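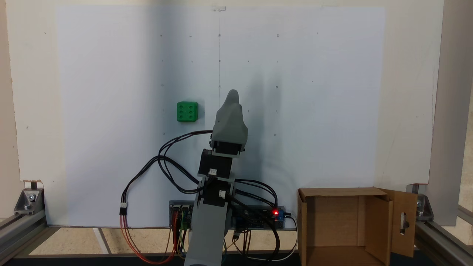 Small Arms at the Packing Table: What Changes for the Workers
Student project report, Applied Automation course

1. Background

Gronanach is a packing company in Wutholm. It sends out sets of small plastic parts for board games and for school lessons. The packing room has 49 workers in two shifts. Before August all sets were sorted by hand: a worker took the parts from a tray, checked them and put them into a carton.

The company now wants to let small robotic arms do a part of the sorting. Our project group was allowed to follow the trial, which has the name Tondau. We did not want to write only about the technology. Our question was how the work of the people changes when the arm takes over the simplest step.

2. How we worked

We built a test place at school, with a small servo arm in front of a white board, aluminum rails at the sides and a cardboard box for the parts. As test parts we use colored cubes, for example a green one with six holes on its face. With this place we could learn the basic tasks before we visited the company. There we observed the early shift and talked with 10 workers, each for the length of one break. The workers asked us to leave out their names.

3. What we found

The arm needs more attention than we expected. In the company the control program is called Saber, and it stops when a part lies at a wrong angle. Then a worker must come, turn the part and confirm on the screen. In one test run of 1,000 parts, the workers wrote down every stop in a notebook. Most of the stops were in the first hour, when the trays were filled too high.

The older workers told us that their hands are less tired in the evening. But they also said that the work has become more quiet and that they speak less with each other, because each person now stands at one arm. Two of them miss the long table where everyone was sitting together.

A new task is the care of the cables. A loose connector at a servo motor can stop the whole station. The company gave a training of 5 hours to those who wanted it. The workers who took part can now change a motor alone, and they are proud of this. The others must wait for the technician. So there is a difference between the workers which did not exist before, and the pay is still the same for both groups.

4. Discussion

Our group did not agree on all points. Some of us think that the training should be for everybody and in the paid time. Others think it is better to ask first who wants to learn it. We agree that the workers should take part in the planning of the stations. The height of the table, for example, was decided without them and had to be changed later.

5. Open points

We could not visit the late shift. We also have no numbers about wages or about sick days before and after the trial. The next project group can use our test place and our interview questions, which are kept in the workshop folder.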